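Steaming Vegetables, Fish and Buns in an Electric Steamer: Settings, Water and Descaling
Kitchen Notes, updated Mar 22, 2022

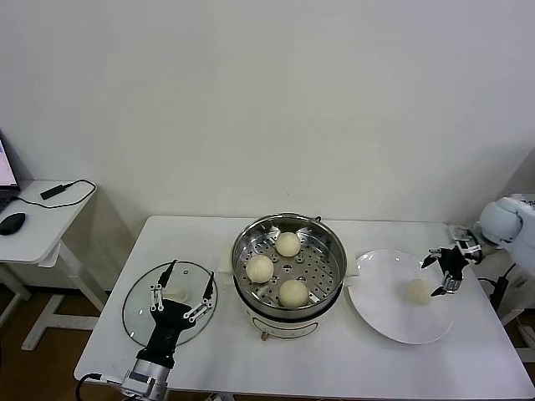 Electric steamer with stainless steel perforated basket, glass lid set to one side.

Steam at sea level sits at 100 °C. It does not get hotter if the element is turned up; the water simply boils away sooner. Most problems with countertop steamers come from blocked holes, a loose lid or a base that has run low, and very few come from the power setting.

Water level
Fill to the marked line with cold tap water. Where there is no line, keep the surface at least two fingers below the underside of the basket, or the bottom layer will boil. For any cook longer than half an hour, have the kettle hot and top up from that. Cold water added partway through stops steam production for several minutes and the timing below no longer applies.

Stock, wine and vinegar should not go in the base. Sugars and proteins bake onto the heating plate. Aromatics work better placed in the basket under the food: sliced ginger, spring onion tops, lemon rind.

Loading the basket
Leave a third of the perforations uncovered. Baking paper is suitable under buns and fish, but it must be punched. Fold the round into eighths, snip the folded edges and open it out. Cabbage or silverbeet leaves do the same job and can be eaten.

Cut vegetables to a uniform thickness. Dense roots go in first, greens last. Where two tiers are used, meat and fish belong in the lower one so that no juices drip onto other food.

Times from full steam, single layer
Broccoli florets: 5 minutes
Green beans, whole: 6 minutes
Carrot, 1 cm rounds: 9 minutes
Pumpkin, 3 cm cubes: 12 minutes
Sweet potato, 3 cm cubes: 14 minutes
White fish fillet, 2 cm thick: 8 minutes
Plain buns, proved: 12 minutes, then 2 minutes off the heat with the lid ajar

Altitude changes these figures. At 1,500 m water boils near 95 °C, and dense vegetables need a few extra minutes. Test with a skewer.

Condensation
Water collecting under a glass lid drips onto the food and leaves pitted, grey patches on buns. Lay a clean cotton tea towel across the top of the basket, fit the lid over it and fold the corners up over the knob, well clear of the base. Lift the lid away from you, tilted so that the far edge rises first. Steam burns to the wrist are the usual injury with these appliances.

Descaling
In hard water areas a chalky film forms on the heating plate. Performance drops once it is thick enough to flake. Unplug the unit, let it cool, then:

1. Cover the plate with equal parts white vinegar and water.
2. Stand for 30 minutes without heat.
3. Wipe with a soft sponge. Steel wool scratches the plate and gives scale a better hold.
4. Rinse twice, keeping water away from the controls and the cord socket.
5. Boil plain water for five minutes and discard.

Citric acid is an alternative and smells less – one tablespoon to 500 mL of warm water. Do not combine either with bleach.

Perforated trays should be soaked straight after fish or egg. Dried protein in the holes comes out with a bottle brush worked from the underside. Rainbow discolouration on stainless steel is heat tint and is harmless; a wipe with vinegar removes most of it.

Storage
Dry every part before stacking. Store the lid upside down on the basket with a sheet of paper towel between them, so the rim does not trap moisture.

Reader note
Marthinus Zwane asks whether frozen dumplings should be thawed first. No. Steam from frozen, spaced a finger apart, and add three minutes to the time for fresh.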